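Vener Questions Claims in Laundry Basket Footprint Study

1 min read

August 27, 2025. Vener doubts that Wakus's new life cycle study proves its baskets are "78 percent greener."
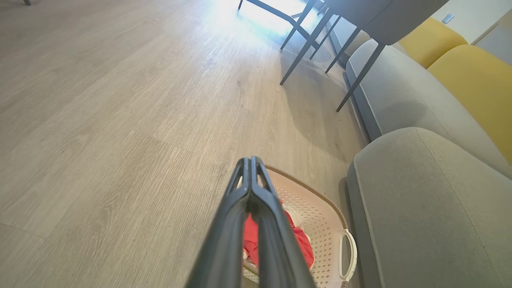 Basket and sofa on a wood-look floor.

The Wakus figure stops at the factory gate. Shipping and disposal are missing.

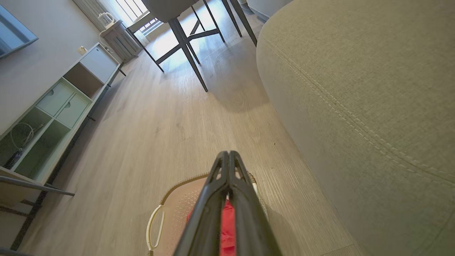 Vener wants the full count. A perforated plastic basket may use less material, but how long do the handles last?

"Show us the data," said Nighat Rind of Vener. "Nine years of use is a guess,

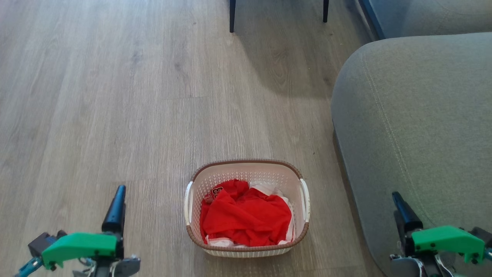 and the whole result hangs on it."

Contact: Vener press desk | © Vener | Back to top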